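How Three Newspapers Cover a Local Emergency
Student project report, Journalism and Society
Group 8

Why we picked this topic

When a warehouse fire broke out in Sandham in May, most of us followed it on our phones for a whole evening. By the next morning we had read so many versions of the same event that we couldn't agree on basic things, like how many streets had been evacuated. That argument turned into this project, and we had a great time with it!

Our question was simple: when something bad happens close to home, who gets to speak in the news stories, and how does that change over the first few days?

What we read

We collected every story about the fire from 3 outlets: the Sandham daily paper, the regional site in Cultau, and the weekly in Belach. We stopped after eight days, when the coverage thinned out to almost nothing. Short updates counted as stories if they had their own headline. Reader comments did not count, although we read plenty of them (too many, probably).

For each story we marked who was quoted first, who was quoted most, and whether the headline named a person, a place or a number. Two of us marked every story separately and then compared notes. We disagreed more than we expected, mostly over whether a fire department press release is a quote or a source, and in the end we gave it its own column.

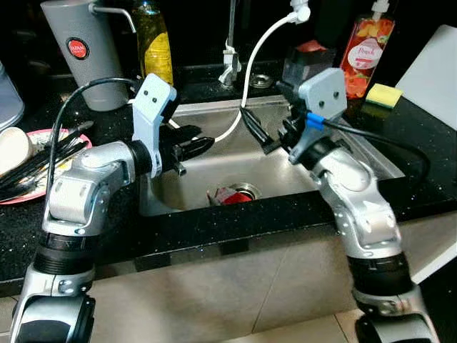
Photo: Parisi Media Lab / student archive

The first day

The early stories were almost all built from official statements. The fire department came first, then the city, then the police. Neighbors showed up late in the text, usually in the last two paragraphs, and often without a name – "one resident said" was everywhere. The Cultau site was the fastest and also the one that changed its stories most. One headline went through four versions before midnight, and only the last one carried a note saying it had been updated.

Numbers moved around a lot too. The evacuation was given as 500 people in one story and 4,000 in another. We were sure one of them had to be a typing mistake, but the smaller number was people who had slept at the school gym and the bigger one was everybody inside the warning area. Both were correct! Neither story explained what it was counting.

The days after

By day three the voices had changed completely. The Sandham paper ran long pieces with shop owners, a bus driver and a family whose yard backs onto the warehouse fence. These were our favorite stories to read, and they answered questions the early ones skipped, such as what the smell was like and who knocked on doors.

The Belach weekly only printed once in our period, so it had one big story and nothing else. It was also the only outlet to ask about earlier safety inspections. We think the extra time helped, but one story is too little to build much on.

What we would change

We would save screenshots from the first hour. Several early versions were gone when we went back, and we had to leave them out. We would also like to add local radio, which people in Sandham told us they had on all night.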